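Open day at Stultosham: a long look at a short demo
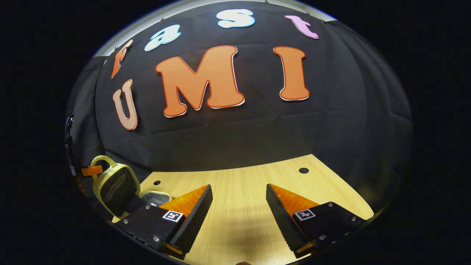
I drove out to Stultosham on 14th October because Shirima had promised "robots learning by hand," and I have heard enough promises of that sort to want to stand next to one. The open day was free, parking was not, and the first thing on the program was the hand-held gripper. It has two ridged black fingers backed with translucent orange sections, and a square black-and-white marker sits on top of each housing. A person holds it, does a job at a table, and the recordings are meant to teach an arm to do the same job later. The table itself was a pale wooden one set against a black cloth, with "fast" and "UMI" pinned up in big cut-out letters. I took note of the "fast" and started my watch.

My group got 12 minutes. The presenter explained that recording by hand saves the trouble of steering an arm remotely, and I believe that part. Anyone who has tried to drive an arm with a joystick would. What I wanted to know was how much of the handwork survives the trip into a machine, and the answer was that Shirima is "very encouraged." I asked what that meant as a number. I was told a number would depend on the task, so I asked for a task, and we moved on to questions from the other side of the room.

We did get to try it. The grip is heavier than I expected, and my wrist had opinions by the end of my turn. The soft fingers are good, I'll give them that. They bend around a thing and hold it without much squeezing. But I was the one doing the looking, the deciding and the correcting. A pair of kitchen tongs would also seem clever with a grown adult on the other end.

The next room belonged to Jesley, the sorting arm, which was running by itself behind a low rail. It had 3 bins to fill from a tray of mixed parts. I stayed for two full trays while my group went for coffee. The first went through cleanly. On the second it picked up the same bracket, put it down, picked it up again and then stopped until a staff member pressed something on a tablet. The sign on the rail said "autonomous." I asked whether the tablet was usually needed and was told it was "a busy day for the network."

To be fair, the sheet they hand out at the door is more careful than the people standing beside the machines. It says 215 recorded sessions went into the Jesley setup since May, all of them in one building and under one set of lights. That is a useful thing to print. I would have liked to hear it said out loud in front of the visitors who were asking when they could have one for the garage.

Flirnix, the small warehouse cart on the poster, was not running. A card on it said it was being updated. Children were allowed to sit on it, and it was easily the most popular item of the afternoon.

Would I go again? Yes, if they publish how often the arm gets through a tray without help. The coffee was decent and the staff were patient with me, which I know takes some effort. Parking is behind the main building, and the machine only takes coins.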